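Kedivley guest house adds self-catering rooms

Travellers who like to cook for themselves now have another choice in Kedivley. The Wevon House, on the hill road above the old market, has turned its top two floors into self-catering apartments. Bookings opened in May 2023 and the first stays are being taken now.

There are 47 rooms in the main building, and these stay as they were, with breakfast included and a front desk open day and night. The apartments have their own entrance at the side. Guests staying in them can still use the lift, the laundry and the roof terrace, but breakfast is charged separately.

Each apartment sleeps up to four, with one double bedroom and a sofa bed in the living room. Bed linen and towels are changed twice a week. Cots can be asked for when booking.
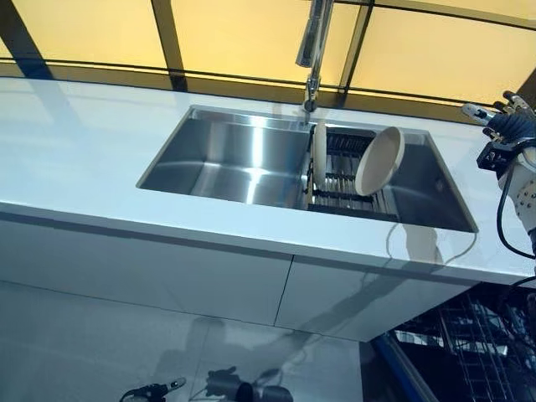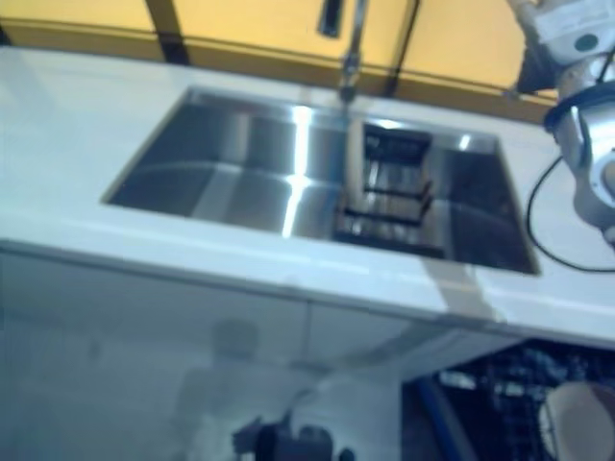

The nearest supermarket is five minutes away on foot, next to the Nishad bus station. Buses from there go to the airport every half hour until late evening. The covered market is closer but shuts at two in the afternoon, so it is best to go early.

Sosmont Castle is the main sight in the area and can be reached by the number 381 bus, which stops across the road from the hotel. The castle is closed on Mondays. The walk back down through the woods takes almost an hour and is steep in places - good shoes are needed after rain.

Parking is available behind the building but spaces are few and cannot be reserved. Larger cars may find the gate narrow. There is a public car park at the bottom of the hill.

Apartments cost 379 a week for two people until the end of September, with a minimum stay of three nights at other times. Shorter stays are priced by the night. Newsletter readers can ask for a late check-out at no extra charge when they book by phone or at the desk.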